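Jaltico suture practice pad, white
Reviewed by Korkor Mahama, 2023-03-26

I've been through a lot of practice pads and this is the first one I've reordered! It's a plain white pad with red lines to stitch along, and I love how easy those lines are to follow under strong light. Mine arrived in February and I've put 61 knots in it so far, mostly in short sessions after work (12 minutes if I'm tired, longer if there's music on). The needle goes in with a nice bit of drag — my old Grodport pad felt like cheese — and the surface hasn't started to tear.

My one gripe is that it slides on a smooth table, so I put a damp cloth under it.
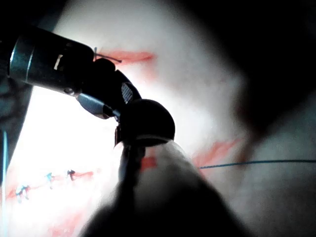
Three knots along one of the red lines, lower left.

I paid 17 dollars and would again.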